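From: Stepan Maksymiv
To: Hirkton House-Share list
Subject: Re: Cleaning a mattress between guests, what do you use?

Vega Benítez wrote:

> We have 14 beds now between the two houses and I am still doing the
> mattresses with the hose attachment on an old upright vacuum. It is
> heavy, the hose is too short for the far side, and on the quilted ones
> it grabs the fabric. The protectors catch most of it but there is
> always grit and lint down by the corners.
>
> Does anyone do it another way? Also, how often do you turn yours? The
> previous owner said every August and I have no idea if he meant it.

Vega,

I gave up on the upright a while ago. What I do now is mostly by hand, and I only vacuum when a bed has been in use for a long stretch or somebody has brought sand in. We have the Wirnasham building and the two rooms over the shop in Kurkholm, all with quilted tops, so this should carry over to yours.

1. Strip everything, protector included, and take it out of the room before you start. If you leave the sheets on the floor you end up brushing crumbs into them.

2. Pull the bed away from the wall far enough to walk around it. Open the window if the weather allows.

3. Brush the top with a soft dry brush, from the head end toward the foot. Go slowly on the stitching. Most of what you find will be sitting in the low parts between the puffs, and a quick pass skips right over it. Finish at a corner so you have one small pile.

4. Collect the pile with a dustpan that has a rubber lip. A hard plastic edge rides up on the quilting and leaves half the lint behind. The soft strip bends a little and follows the surface. Keep one pan for beds only and wash it. I wrap the handles on mine so they don't get mixed up with the floor ones. Tip the pan back before you lift it away or you will be doing the corner again.
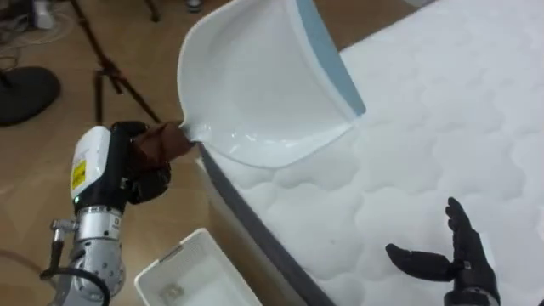
5. Do the side border next. A barely damp cloth is enough for that, wrung out hard. Don't use the damp cloth on the quilted top. It takes a long time to dry and you can't put a protector on until it has.

6. Leave the bed bare for as long as your schedule lets you. I try for two hours. On a same-day turnover it is more like 40 minutes and that has been fine.

On turning: read the label first. Ours are one-sided, so we rotate head to foot and never flip. I do it twice a year. August would be all right for one of them, but I'd pick a week when you have help, the big ones are awkward on the stairs side of the room.

For stains I don't have much to offer beyond blotting early. The Eglītis people who do our laundry might take a question by phone, they were helpful about the protectors.

If you do stay with a vacuum, get a longer hose and turn the suction down. That should stop it grabbing.

Stepan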